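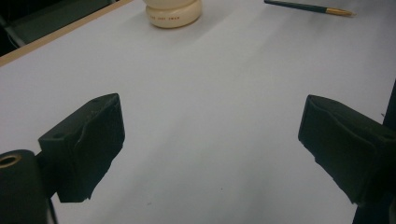
A reader wrote to me last month that the slow train is a museum piece, that anyone who still rides it is either retired or lost, and that the money would do more good on the express. I've read the letter several times. It was a good letter, polite and well argued, and I disagree with nearly all of it.

I love the slow train. I mean the one that stops everywhere, the 1117 out of Trasance, which is its number and has nothing to do with when it leaves (it leaves at ten to eight, and newcomers get this wrong all the time). It goes down the valley, across the Drorik on the iron bridge, through Becerra and on to Grinditz, and it stops at every platform on the way, including the two where you have to press a button to be let off. The express covers the same track and saves you 50 minutes. For someone with a meeting at nine, those minutes matter, and I would never tell that person to give them up.

But look at what's between the ends! Becerra has 3000 people in it. It has a high school, a cannery, a clinic with the only X-ray machine on that side of the river, and a bakery that sells a walnut roll I have been known to get off for and then wait an hour for the next train. The express goes past all of this at full speed. If you live in Becerra, the express is a noise.

The letter made the usual argument, that most riders on the line go end to end, so the end-to-end service should get the money. I've heard this at public meetings for years and it always gets nods. I think it has the thing backward. Riders go end to end on the trains that go end to end. Cut the stops down to a few each day, put them at hours that suit no shift at the cannery and no class at the school, and of course the count at the small platforms drops. Then somebody reads out the count. I'd like to see one year, just one, with a stopping train every hour from early morning until late at night, and then let's have the count read out again.

And there's the evening problem. The last stopping train leaves Grinditz at 7:20 p.m. You can go to the city for work, but you can't go for a movie, or dinner, or a night class, or to sit with your sister at the hospital until visiting hours end. A town with no train home at night is a town where everybody over sixteen needs a car. I don't think we talk enough about how much that costs a family. Two cars in the driveway, sometimes three, tires and insurance on all of them, and a teenager who learned to drive in the dark on the river road in November. I'd pay a good deal in taxes to keep my own kids off that road.

The letter suggested buses. I like buses! I ride them and I'm glad they're there. The river road floods, though, and when it floods the bus goes around by the highway and skips half its stops, and the railroad sits up on its embankment the whole time, perfectly dry. The people who built it knew the river. It would be a shame to have that embankment and use it mostly for going past people.

What I find hard to get into a budget is what the ride is like. The express is quiet and everyone on it is working. The 1117 is loud until Becerra, when the school crowd gets off, and then there's a kind of settling, coats rearranged, someone finally able to put a bag on a seat. I've had a stranger show me how to turn the heel of a sock. I've overheard an entire argument about whether you can grow peaches on a north slope (I came down on the side of yes, silently, and have since planted one). You learn which fields are under water and whose barn got its new roof. I know more about this valley from that window than from anything I've read, and I read the local paper front to back.

I'll grant the letter one point. The stopping train is late too often. Most of that comes from the single track south of the bridge, where it has to wait in the siding so the express can get by, and that is a choice somebody made. Add a second siding, or let the slow train go first now and then, and most of the delay goes away. The line carried 4000 riders on the day of the river fair last summer, with every train stopping at every platform, and people still talk about how well it ran. I was standing the whole way with somebody's folding chair in my ribs, and I had a wonderful time.

So my answer is to keep the express, by all means, and run the other one properly beside it. Start with the evening. One train out of Grinditz at eleven at night, stopping everywhere, lights on, heat on. It would be thin for the first few months while people got used to the idea that they could stay out. I'd be on it, probably with a walnut roll left over from the morning.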